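Brirnine Hand-Held Gripper Kit

The Brirnine is a hand-held gripper kit sold by Basico for recording manual handling tasks. An operator holds the tool and works with it directly, and the recorded movements are later used to train robot arms fitted with the same fingers. The kit was designed by Niall MacRitchie and Ailsa Tosh and is offered for purchase or on a monthly lease.

Design

Each kit contains 2 grippers, one for each hand, with a camera mounted on the tool so that both fingers remain in view. The fingers are black blocks faced with foam padding. They can be removed and replaced when the padding wears down. A full charge is rated by the maker at 195 minutes of recording.
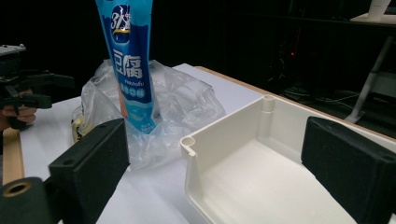 Basico recommends a plain, light-colored work surface and steady overhead light. Clear packaging is treated as a separate class of object in the user manual, as it reflects light and changes shape when touched. Operators are advised to open the fingers wide before approaching a bag and to close them slowly.

Grocery task set

The kit is supplied with a printed guide to 40 household tasks. The largest group covers groceries and includes moving packaged food into or out of plastic bags and placing items in a tray. Packages in tube, carton and pouch form are all used. The guide was written by Mhairi Imrie and revised after early customers asked for more work with soft materials. 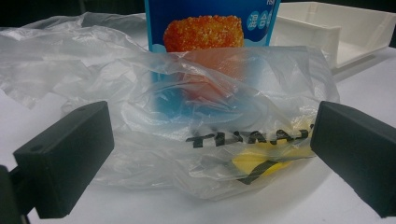
Tasks in this group may be recorded by one person using both grippers or by two people facing each other. The guide asks that the position of the goods be changed between recordings and that failed attempts be kept and labeled.

Service and reception

Semple, a training and repair firm based in Plenasstead, provides setup visits and replacement parts under contract. A review by Ross Cruickshank praised the grip of the padded fingers on cartons but found the tool tiring in long sessions. He also noted that thin film sometimes clung to the foam. A lighter handle was added to the kit the following October, and earlier units can be refitted by Semple for a fee.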